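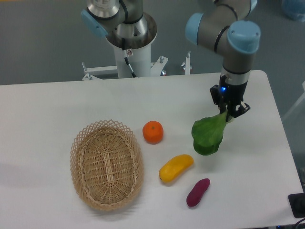

How often should you check the fingers on a gripper?

Every morning before the first pick, and again after anything has been dropped or bumped. Once a week is fine for the bolts and the cables, but fingers drift out of line faster than most people expect, and a crooked pair will spoil a whole day's work before anyone thinks to look at them.

So that is the question we get asked most, and I promised several of you at the spring open house that I would finally write down how we look after the produce cell at Marngate. It has taken me until now to sit down and do it (sorry!), and it has come out longer than I meant, so pour yourself something and settle in.

For anyone new to these pages, the cell is the two-arm table where we practice picking up fruit and vegetables and putting them in a basket. You would think the fruit would be the hard part. A mandarin is round and friendly and more or less waits for you. The leafy greens are what keep us humble. A big leaf hangs down below the fingers, swings when the arm turns, and blocks the view of whatever is lying underneath it, and if you squeeze the stem too hard you have made soup. Nearly everything in the routine below came out of some bad afternoon with a leaf.

The morning round

We start with the power off and a dry cloth. Wipe the tabletop first, then the fingers, inside faces and tips both. I used to do it the other way and kept getting crumbs from the table back onto the fingers, which tells you how long it can take a person to learn something simple. If there is anything sticky, use a cloth with plain water and a drop of dish soap, wring it out hard, and go over it again with a dry one. Please don't spray anything straight at a gripper, even if the bottle says it is safe for electronics.

Then power up, stand outside the tape line, and let the arms come to their rest position on their own. Listen while they do it! I mean that. Ours make a low even hum, and the day a joint started to tick, we heard it a good while before anything showed up on the screen. If you hear something new, write it in the log with the name of the joint and what the arm was doing at the time. "Funny noise" is not much help to the person reading it the next morning, and I say so as the author of several entries that read "funny noise."

Next comes the light on the gripper. Blue is what we want to see on ours. If yours shows another color, go to the sheet taped inside the cabinet door before you go to the restart button.

Last of all, close the fingers on the test strip. We cut ours from ordinary card, 40 millimeters wide, and it should be held flat and square. If one corner pulls out easily, the fingers are not meeting evenly. Back off the two finger screws, close the gripper on the strip again, and snug the screws a little at a time, going back and forth between them. Don't finish one and then start on the other. That is how you end up with the same lean you came in with, only tighter.

Pedestals and bolts

Once a week we go around the columns. The bolts on the support frames behind the table are easy to forget, being down where you have to crouch, and they are the ones that matter most. An arm that stops quickly many times an hour gives its stand a good shaking. We put a stripe of paint pen across each bolt head and onto the bracket, so a bolt that has turned gives itself away at a glance. When we first did this in October we found 11 stripes broken by the end of the month, which was a bit of a shock. We fitted lock washers after that and things have been much quieter.

While you are down there, follow every cable with your hand, from the column to where it goes under the table. It should have some slack but not enough to catch a shoe. Any cable running down the front of a pedestal wants a clip at the top and another near the bottom. If the clip has worked loose, replace it that day. We keep a jar of them on the Hiton shelf, next to the spare cards.

The warning stickers count too. If one has started to peel or fade, ask for a new one and don't go over the old one with marker.

What we changed this spring

The big job was moving the grip settings for greens into their own group. Before that, we had one closing force for everything, and we kept nudging it up for the heavy things and down for the soft ones until it suited none of them. Now a leafy stem gets a slow close and a light hold, at 30 percent of what we use for the firm pieces, and the arm lifts straight up before it goes sideways at all. That short pause at the top lets the leaf settle. It adds a moment to each pick and I would not give it back for anything.

We also lowered the travel speed for greens over the table, after one leaf went sailing off toward the Sulness bench and landed in somebody's toolbox. The friends at Brøndum who lent us their settings sheet use a faster number than ours, and maybe we will get there. I am in no hurry.

The other change was the basket. We had been using a deep plastic tub, which was easy to wash and miserable to work over, as the fingers had to reach a long way down past the sides. A woven basket with a shallow shape has been much kinder to everyone. It does want a good shake outside now and then, and you should check the rim for broken bits of weave that could snag a finger. Mark where it sits with a small piece of tape on the table, so it goes back to the same spot after cleaning.

A few odds and ends

Keep the finger screws from any one gripper together. We use an old egg carton. The spare pads come in packs of 18 and we are down to our last pack, so if you open it, please put a note on the order board.

If an arm stops holding a leaf and you want it out, use the release on the panel. Tugging at the stem pulls the fingers sideways, and then you are back to the card and the two screws.

The log book now lives on the hook to the left of the cabinet. Pens keep wandering off, so I have tied one on with string, and the next refresher on finger alignment will be held at the cell itself as soon as the new pads arrive.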